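Ticket 1097 – Beteo stock list: bench 4 items showing twice after import
Opened by: Lorna Soriano
Assigned: Baltasar Carrasco
Priority: medium
Status: closed

Lorna Soriano
Imported the new stock sheet this morning, October 16, 2018. Everything on bench 4 now comes up twice in the list. Flask, funnel, cork ring, the lot. Other benches look fine. Attachments uploaded to the bench 4 record ok, so it isn't the whole record that's broken.
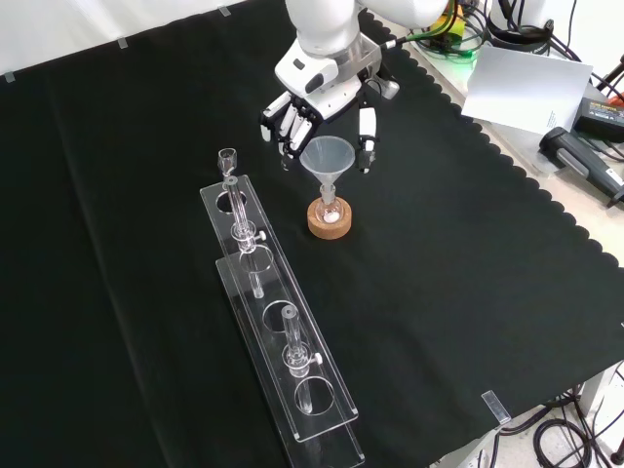
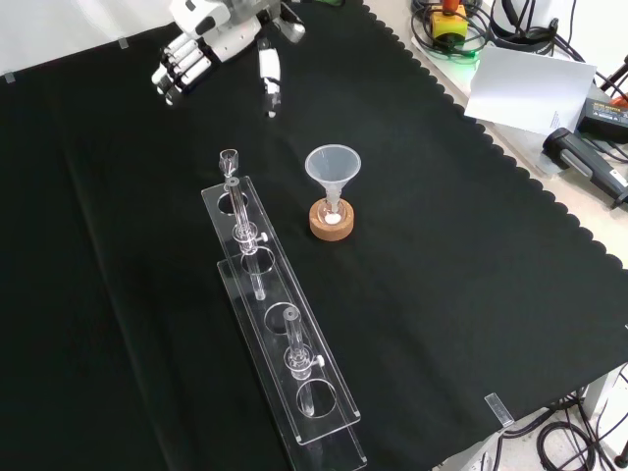 Bench 4, black cloth on. Funnel and flask on the cork ring are in the first one.

Baltasar Carrasco
Ta. How many rows in the sheet and how many in the list after import?

Lorna Soriano
175 in the sheet. List says 212. So 37 too many.

Baltasar Carrasco
Is 37 the number of lines for bench 4?

Lorna Soriano
Yes. Just filtered it.

Baltasar Carrasco
Right, so every line once over. Tried so far:
– cleared the cache, no change
– logged in as Meifang to rule out a permissions thing, same
– re-ran import on the test copy with only bench 4 lines, 37 in, 37 out. No doubles
– re-ran with the full sheet, doubles back

So it's something in the full sheet. Can you send me the original, not the one saved out of Beteo? The export strips trailing spaces and I want to see them.

Lorna Soriano
Sent. Yufang made it, she is out til after lunch.

Baltasar Carrasco
Got it. Two location codes for the same bench. Old list has "B4", new sheet has "B4 " with a space on the end. Import matches on code plus item name, doesn't find the old ones, makes new ones. Other benches were typed without the space so they matched.

Lorna Soriano
Can't it just ignore spaces??

Baltasar Carrasco
It should. There was a trim setting, it was on in April when we moved over from Driltia. Looking.

Baltasar Carrasco
Setting is off. Changed during the last update I think, the log only goes back 50 entries so can't see who or when. Have switched it back on. Will raise separately with Beteo.

Yufang Hao
Back now. Sorry, I copied the code cell from an email and dragged it down. Do I need to redo the sheet?

Baltasar Carrasco
No, leave it. Removing the 37 new rows from live now, then will re-import. Please nobody edit bench 4 for ten minutes.

Meifang Jin
I changed the reorder level on the filter papers before I saw this – is that lost?

Baltasar Carrasco
Which row, old or new?

Meifang Jin
No idea. The top one.

Baltasar Carrasco
That's the old one, you're fine. Kept.

Baltasar Carrasco
Done. 175 rows. Attachments were on the old bench record so they've stayed put. Lorna can you check your end pls

Lorna Soriano
All single now. Search for "cork" gives one line. Printed labels still say "B4 " with the gap but thats only looks, will do them again when the next roll comes.

Baltasar Carrasco
Closing. Reopen if it comes back after the next import.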